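We use cookies to remember your preferences and improve your experience. Accept all / Manage settings

Benjie Dimaculangan

1/ I have decided to become a person who sorts things into small containers. Updates as the personality transplant proceeds.

2/ Background: for most of my adult life I've had one storage system, and the system was "the table." Mail went on the table. Batteries went on the table. Once a whole ham, but that was a holiday.

3/ Rosalinda Estrella, who has known me since college and has opinions, told me to start with color. Pink things with pink things, blue things with blue things. I said that was for kindergartners. She said yes.

4/ So, November, 41 objects, one tabletop. I know it was 41 because I made a list, and I made a list so I could put off touching any of them.

5/ Containers under consideration: a black mesh basket, a see-through pink bin, a blue crate with ribbed sides. I would describe my feelings toward the basket as warm. The crate and I are still getting to know each other.

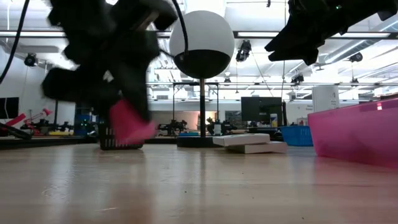 6/ Rule one, adopted under pressure: small stuff goes in the basket. It has an open weave, so you can see what you've put in there and feel bad about it from across the room.

7/ Rule two: two white boxes may be stacked. They don't have to line up. Rosalinda disagrees with me on this and has sent a diagram.

8/ The big half-white, half-black ball on the pole does not go in anything. I tried to imagine the bin that would hold it and had to sit down. It lives in the middle of the table now, like a centerpiece at a very serious wedding.

9/ Somebody in the replies says I need the Kikitz method, where you hold each item and ask if you'd pay to replace it. I did this with a pen and was there for 11 minutes.

10/ Another vote for Flurka drawer dividers. Friend, I would first need a drawer.

11/ Status at 4 p.m.: 20 things put away. Of those, I could find maybe six again without help. I'm told this is called "living with the system."

12/ Labels are next. Rosalinda wants categories. I have proposed "cords," "not cords," and "ask Benjie." She has approved the first one.

13/ Replying to several people: no, I haven't thrown anything out. Sorting is one skill and throwing out is another, and I'm only enrolled in the one.

14/ Muting this to go look for the tape. It was on the table.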